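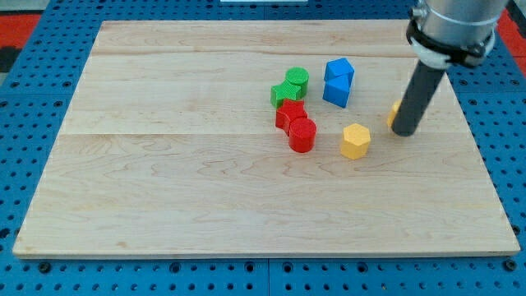
Castgate 평가 키트 검토 중간보고

수신: 사업관리팀 Babak Arabzadeh
작성: 응용평가실 Shota Koyama
작성일: 2021년 9월 19일 일요일

1. 보고 범위

7월에 승인받은 'Castgate 탁상형 조작 평가 키트 도입 검토' 과제의 진행 상황을 보고드립니다. 지난 보고 이후의 설치, 시험, 공급사 협의 내용을 담았고, 도입 여부에 대한 최종 의견은 포함하지 않았습니다. 최종 의견은 남은 시험을 마친 뒤 별도 문서로 제출하겠습니다.

Castgate는 색과 모양이 다른 플라스틱 블록 세트, 로봇 팔 끝에 다는 막대형 말단장치, 과제 정의 파일과 채점 소프트웨어로 구성된 제품입니다. 로봇 팔과 작업대는 포함되지 않으며, 우리 실에서는 기존에 보유한 팔과 타공판 작업대를 그대로 사용하고 있습니다. 공급은 Jaltex가 맡고 있고, 채점 소프트웨어는 Trarnetti에서 개발해 Jaltex를 통해 제공합니다.

2. 설치 및 초기 설정

설치에는 5일이 걸렸습니다. 계획은 3일이었습니다. 늘어난 시간은 대부분 말단장치 장착부에서 나왔습니다. 동봉된 어댑터의 볼트 배열이 우리 팔의 플랜지와 맞지 않아 공작실에 중간 플레이트 제작을 의뢰했습니다. 플레이트 도면은 과제 공유 폴더에 올려 두었습니다. Jaltex에는 호환 기종표의 해당 항목을 고쳐 달라고 요청했고, 다음 개정판에 반영하겠다는 회신을 받았습니다.

작업면은 타공판 위에 나무판을 얹는 방식으로 정했습니다. 처음에는 타공판에서 바로 블록을 밀어 보았으나 블록 모서리가 구멍에 걸리는 경우가 많았습니다. Castgate 설명서는 '평평하고 균일한 면'이라고만 적고 있어 재질이나 마찰 조건을 알 수 없습니다. 나무판으로 바꾼 뒤에는 걸림이 크게 줄었지만, 결 방향에 따라 블록이 미끄러지는 정도가 다른지는 아직 따로 재 보지 않았습니다.

채점 소프트웨어 설치는 설명서대로 진행되었습니다. 다만 좌표 보정 화면의 안내문이 영어로만 되어 있고, 보정 순서를 한 번 틀리면 처음부터 다시 해야 합니다. 작업자용 한글 절차서를 한 장으로 만들어 작업대 옆에 비치했습니다.

3. 시험 진행 현황

시험은 모두 밀기 과제입니다. 집게 없이 막대 끝으로 블록을 밀어 지정한 위치로 옮기거나, 붙어 있는 블록을 떼어 놓거나, 같은 색끼리 모으게 됩니다. 키트에 정의된 과제 가운데 우리 쪽 용도와 관련 있는 16개를 골라 시험 목록을 만들었고, 지금까지 총 236회를 수행했습니다.

단일 블록 이동 과제는 계획한 횟수를 채웠습니다. 육각기둥과 원기둥은 초기 배치만 맞으면 결과가 안정적으로 나왔습니다. 별 모양 블록은 막대가 오목한 부분에 닿는지 꼭짓점에 닿는지에 따라 회전량이 달라져, 같은 명령을 반복해도 도착 위치가 흩어졌습니다. 이 점은 키트의 결함으로 보지 않습니다. 난이도를 구분하려는 목적에는 오히려 쓸모가 있습니다.

여러 블록이 모여 있는 상태에서 시작하는 과제는 진행 중입니다. 이 과제에서는 두 가지 어려움이 있었습니다. 첫째, 세워 둔 원기둥이 옆 블록에 밀려 넘어지면 채점 소프트웨어가 이를 별도 상태로 인식하지 않고 위치만 기록합니다. 현재는 작업자가 넘어진 경우를 수기로 표시하고 있습니다. 둘째, 블록끼리 맞닿아 있거나 막대에 가려져 있을 때 인식 결과가 순간적으로 끊깁니다. 막대를 위로 들어 올린 뒤 다시 인식시키면 복구되지만 그만큼 회당 시간이 길어집니다.

수행 시간은 과제별로 기록하고 있으나 작업자가 블록을 다시 배치하는 시간까지 합쳐져 있습니다. 다음 보고부터는 두 시간을 분리해 적겠습니다.

4. 제품에 대한 중간 의견

블록의 품질은 양호합니다. 표면이 잘게 요철 처리되어 있고, 반복 사용 후에도 치수 변화는 측정되지 않았습니다. 색 구분도 실내 조명에서 문제가 없었습니다. 분실에 대비해 낱개 구매가 가능한지 문의했는데, Jaltex는 색상별 묶음으로만 판매한다고 답했습니다.

말단장치는 구조가 단순하고 관리할 부분이 적습니다. 막대 끝이 둥글어 판 표면에 닿더라도 깊은 흠은 생기지 않았습니다. 반면 길이가 고정되어 있어, 팔의 설치 높이를 바꾸려면 보정을 다시 해야 합니다.

소프트웨어는 이번 검토에서 가장 약한 부분입니다. 기본 채점은 쓸 만하지만 결과 파일 형식이 우리 실의 분석 도구와 맞지 않아 변환 스크립트를 따로 작성했습니다. 넘어짐 판정이 빠진 점은 Trarnetti에 정식으로 접수했습니다. 개발 일정에 대한 답변은 아직 받지 못했습니다.

비교 대상으로 잡았던 Ghaffari 키트는 대여 승인이 늦어져 이번 기간에 시험하지 못했습니다. 자료만으로 비교하면 Ghaffari 쪽이 블록 종류는 적고 작업판이 기본 구성에 들어 있습니다. 실물 없이 우열을 적는 것은 적절하지 않다고 보아 비교표의 해당 칸은 비워 두었습니다.

5. 예산 및 일정

지출은 승인 범위 안에 있습니다. 계획에 없던 항목은 중간 플레이트 제작비와 나무판 구입비이며 모두 소모품비에서 처리했습니다. 추가 예산은 요청하지 않습니다.

일정은 설치 지연분만큼 뒤로 밀려 있습니다. 단일 블록 과제를 예정보다 빨리 끝내 일부를 만회했으나, 다중 블록 과제의 회당 시간이 길어 전체로는 아직 계획에 미치지 못합니다. Ghaffari 키트가 도착하지 않으면 비교 항목을 빼고 Castgate 단독 검토로 마무리하는 방안도 있습니다.

6. 다음 기간 작업

다중 블록 과제의 남은 횟수를 채우고, 넘어짐이 발생한 시험을 따로 모아 원인별로 정리합니다. 나무판의 결 방향을 바꾸어 같은 과제를 반복하고 도착 위치 차이를 확인합니다. 변환 스크립트는 다른 실에서도 쓸 수 있도록 사용법을 붙여 공유 폴더에 올립니다.

7. 결정 요청 사항

Ghaffari 키트 대여 건을 계속 기다릴지, 비교 항목을 제외할지 결정해 주시기 바랍니다. 블록 추가 묶음 구매는 최종 의견 제출 이후로 미루는 것을 제안드립니다. 시험 원본 기록과 수기 표시분은 공유 폴더의 Castgate 항목에서 확인하실 수 있습니다.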